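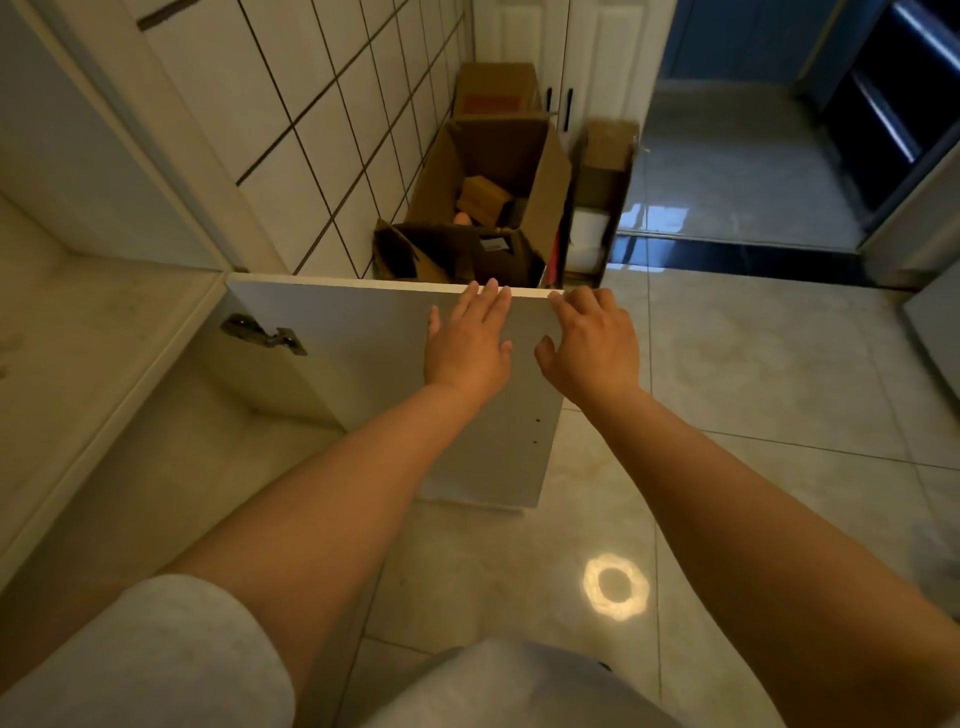

My project for the housing and interiors module was a small flat on the Dokside estate, and the question I set myself was how much usable storage you can get back without buying any new furniture. I picked the flat mostly for the fitted units, which are plain white and very much like the ones I grew up with. The biggest job was the doors. You take one off, stand it upright on the tiles beside the empty cabinet and suddenly you can get at the hinge properly — it's one of the concealed sort, with a metal cup and an arm, and I'd never given one a moment's thought before this term. I now have opinions about them!

My tutor, Gerd Brandes, told me to start with a list of everything that wouldn't shut, wouldn't open or had nowhere to live. I made mine on squared paper and lost it, then made another one (so the first section of my appendix is a bit thin, sorry). The standard reference we were given was the Leckie handbook, which is good on hinges and hopeless on books.

For the doors I stuck to hand tools. I marked each one on the inside with a bit of masking tape, because white doors all look alike once they're leaning about the place, and kept the screws in a jam jar. My budget for fixings was 15 pounds and I stayed under it, mainly by reusing what was already there. Putting a door back on alone is fiddly. You want one hand for the weight and the other for the screwdriver, and ideally a third one for swearing. Setting the gaps afterwards took me longer than all the rest of it.

Then came the books, and this was the part I'd been looking forward to. I had planned for nearly 300 of them going by shelf length, with the big thin picture books kept apart from everything else as they flop over the minute you take their neighbours away.
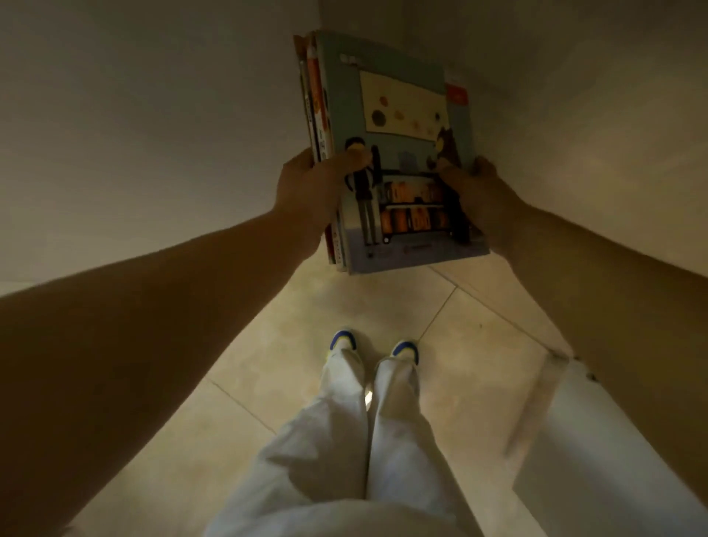

I tried sorting by height, then by subject, and ended up with a mixture of the two that I'd call "whatever a child can put back". Tall ones go at the ends, held up by something heavy. I also moved them in smaller armfuls as the day went on — my forearms had plenty to say about the early ones.

The shelf I settled on for the picture books is 600 mm wide and 300 mm deep, and the depth matters far more than I'd expected. Anything shallower and the large formats stick out and get knocked. My drawing for this is sheet two in the folder, under the working title Stesulora, which was a joke between me and my flatmate and has sadly stuck.

If I did it again I'd do the books first and the doors second, so there's somewhere to walk. I'd also like to go back in May and see which shelves are still in order.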